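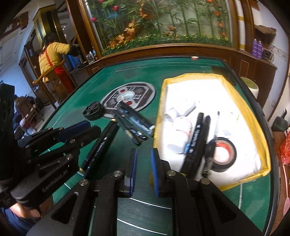
**maham_d:** Sorry Nour, I can't agree about wool cloth. Ours pilled within 50 games, and I brushed it every Sunday like my gran taught me!

**nour.s:** Oh, that's a shame – were you brushing in one direction only? Mine has had a lovely long life, touch wood.

**Rami H:** One way, always, and gently. I'd still take a blend for family card nights, though. Spilt tea is a fact of life in our house.

**maham_d:** Blend it is, then. Ordering tonight.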